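Cutting back the kitchen before the move

May 1, 2021

We have to be out of the apartment on Nornness Street by the end of the month. The new place has a smaller kitchen, with one upper cabinet fewer and no pantry, so a good part of this spring has gone into getting rid of kitchen things. I started in February and I'm still not done.

The movers are a company called Trakon. They charge by weight, and they sent a person out to look through the apartment and write up an estimate. It came to 2,846 pounds for everything, and 759 of those were listed under "kitchen and dining." That was a lot more than I expected, and it got me to open the cabinets and look.

Pots and pans

I had two stockpots and kept the one with the thicker bottom. The other went to a neighbor who cans tomatoes. Of the frying pans, I kept the cast iron and one nonstick. The nonstick is scratched and I'll need a new one by fall, but I don't want to buy it before the move.

The pressure cooker was harder. I use it twice a year, for beans and for stock. It stayed on the floor by the door for two weeks and then went back in the cabinet. I may regret that.

Small appliances

The bread machine is gone. I sold it for $60 to a couple who drove in from Kunar to pick it up, and they wanted to see it run first, so we all stood in the kitchen and watched the paddle turn. The waffle iron is staying. The second coffee grinder was supposed to be for spices, but the cumin never came out of it and everything tasted the same, so it went in the trash.

I also had a drawer of cords and attachments. Most of them belonged to a hand mixer I no longer own.

Dishes

Dishes weigh more than you think and they take a long time to wrap. I went by how many people we've ever had over for dinner at once, and kept enough for that plus a couple of spares. Mixed sets went first. Chipped plates went next, even the ones I liked.

Bowls I was easier on. We eat out of bowls most nights – soup, rice, noodles, cereal when it's late – and they nest, so a whole stack takes up the space of one dinner plate. If you're short on shelf room, a matching set that stacks straight is worth more than a bunch of nice single ones. 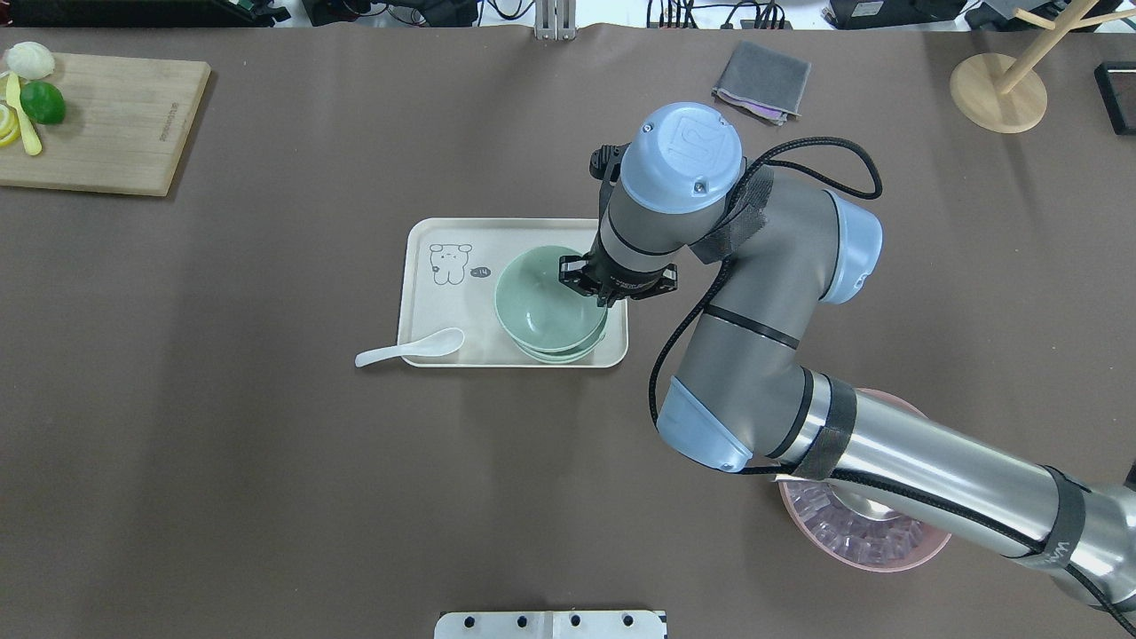

Where it all went

The thrift store on Paulík Avenue takes kitchen goods on weekday mornings only, and they won't take knives or anything with a cord. I made four trips. They want glass wrapped in newspaper, so save some.

The rest I put out on the curb in a box marked FREE. The muffin tins were gone in an hour. The fondue set sat there for three days and then I brought it back inside.

Still to do: the spice shelf, the freezer, and the cabinet over the fridge, which I haven't opened since last year.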